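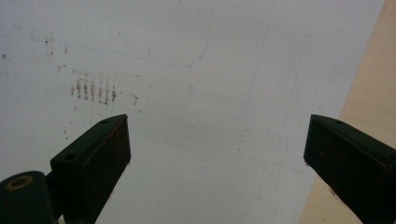 Pao-chu had tried 2 messengers before breakfast, and both of them had lost her mother.

Well, they had lost her mother's face, which was bad enough. The first one gave her a lovely clear voice and a grey square. The second gave her a forehead, then half a forehead, then a cheerful little tune and a message asking her to rate the call. She gave it one star and then felt mean and changed it to two.

"Try Jastari," said Jui-lin from the other side of the desk. They shared the back office at Hsu, the piano shop, and he had been listening to all of this with his headphones round his neck. "I keep telling you. It's tiny! It'll run on anything. It would run on that kettle."

"My mother hasn't got a kettle. She's got a computer older than my nephew."

"How old?"

"It's got a sticker on it that says Ready for Windows 2000."

Jui-lin put his biscuit down. His whole face lit up, the way other people's do when you tell them you're having a baby. "Has it really? And it still goes?"

It still went. It had been going on the same shelf by the same window ever since her father carried it up the stairs, and her mother had typed every one of her letters on it, and the church rota, and a very long complaint to the bus company. She would not have a tablet. She had been given a tablet and used it to stand the rice pot on. What she wanted was to see her daughter on the big screen, sitting in her own chair with her own cup of tea, and she didn't see why that should be hard.

So at lunchtime the pair of them ate their sandwiches over the keyboard and went hunting for an old Jastari. The new one was no good (it wanted more memory than the poor machine had ever dreamt of), but Jui-lin knew of a forum called Funlow where people kept the early versions going, purely for the love of it, and what a place it was! There were threads with hundreds of replies about a single button. There was a man who had redrawn every one of the smileys by hand so they would look right on a square monitor. Someone called Toltus had written a guide, 132 steps long, on getting video to work with cameras that had been out of the shops for years, and every step had been thought about. Step 40 said "Have a rest now, you have done very well."

"I love this person," said Pao-chu.

"Everybody does," said Jui-lin. "Toltus got me through my exams. I mean, I was meant to be revising, and I was reading about sound cards."

She rang her mother that evening on the ordinary telephone, with the guide printed out in her lap, and they began.

It took four evenings. Her mother was slow but she was exact, and she would not be hurried. She read out everything on her screen, including the time in the corner. When Pao-chu said "click on the little arrow" she said "which little arrow, there's a family of them," and when Pao-chu said "the one pointing down" she could hear the mouse being moved across the mat with great care, like someone ironing a collar. They stopped at step 40 and had a rest, as instructed. Her mother used it to talk about Mrs Kan downstairs, who turned out to be some sort of cousin of Jui-lin's, which kept them going until bedtime.

Step 87 was a beast. Step 87 was the sound driver, and it had to be taken off and put back twice, and after the second time the computer made a noise like a goose and went quiet.

"It's broken," said Pao-chu. She felt quite sick.

"It isn't broken," said her mother. "It does that. Your father used to hit it."

"Don't hit it!"

There was a thump. Then, from a long way off, came the old start-up chime, the one Pao-chu had heard through the wall every night when she was small. She had to put the pages down for a minute.

On the fourth evening Jui-lin stayed late to help with the last bit, the friend codes. He had made himself a Jastari account as well, and his status said "Very excited" in green capitals. They typed in her mother's code and pressed the big round button, and the old ringing sound came out of the speakers -- two notes going up, two notes coming down -- and the window went black, then blue, and then it was a kitchen.

It was a very small kitchen. The picture was no bigger than a playing card and it moved in hops, so that her mother was lifting her cup, and then had drunk from it, and then was putting on her other glasses. The colours were all a bit orange. It was the best thing Pao-chu had seen all year.

"There you are," said her mother. "You've had your hair cut."

"In September, Mum."

"Nobody told me. Turn round, let me see the back."

Pao-chu turned round. Jui-lin leaned in and waved with both hands, and her mother, after a hop or two, waved back.

"Is that the Kan boy? He's thin. Tell him to come nearer."

He came nearer. They talked until the shop's heating went off, and then they put their coats on and went on talking. Pao-chu wrote to Toltus afterwards, standing up at the desk with her scarf on, to say thank you for all of it and for step 40 most of all. The reply was there before she had found her keys.

"Wonderful!!" it said. "Did it do the goose?"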